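How to complain about your bank and get somewhere

4 min read

Your bank has charged you for something you didn't ask for. Perhaps it's a "packaged account" with phone insurance for a phone you no longer own. You ring up, you are told your call is important, and you learn a lot about pan pipes. There is a better way, and it mostly involves writing things down.

Step 1. Find the charge

Go back through your statements and note every payment, with its date and the exact wording next to it. Mine said "WAVIK PLUS FEE", which sounded like a vitamin. Add them up twice. If the two totals differ, add them up again before you tell anyone.

Step 2. Gather the paperwork

You want the original agreement, any letters changing the terms, and the leaflet you were handed when you opened the account. If you have lost the lot, ask the bank for copies. It may sigh, but it should have them.

Clear a table and sort everything by date, oldest at the bottom. Duplicates and takeaway menus can go.

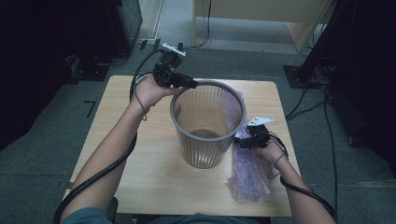
Both hands at the table, waste basket within reach.

Step 3. Write the letter

Put the word "complaint" in the first line. Banks have a remarkable gift for filing unhappy letters under "feedback", where they live out their days in peace. Then say what happened, what it cost you and what you want done. Keep it to one side of paper. My first draft ran to four pages and included a passage on the decline of the high street, which I still think was rather good.

Give the letter a reference of your own. I used Histano/3426, after the street I lived on and the last digits of the account, and it was quoted back to me with great respect.

Step 4. Keep a log

Each time you speak to someone, write down the date, the time and what was promised. Fifteen minutes on hold counts, so put that in too.

Step 5. Don't grab the first offer

You may be sent a small sum "as a gesture of goodwill". Check whether accepting it closes the complaint. If it does, and it falls short of what you were charged, write back and say so, politely.

Step 6. Take it further

Ask for a final response in writing. If you don't like it, or it never comes, you can go to the ombudsman, which costs you nothing but stamps. Check the time limit in the bank's letter and put it on the calendar. Mine ran out in May and I posted the form in a light panic.

12 comments | 31 shares

We use cookies to improve your experience. By carrying on you accept our cookie policy.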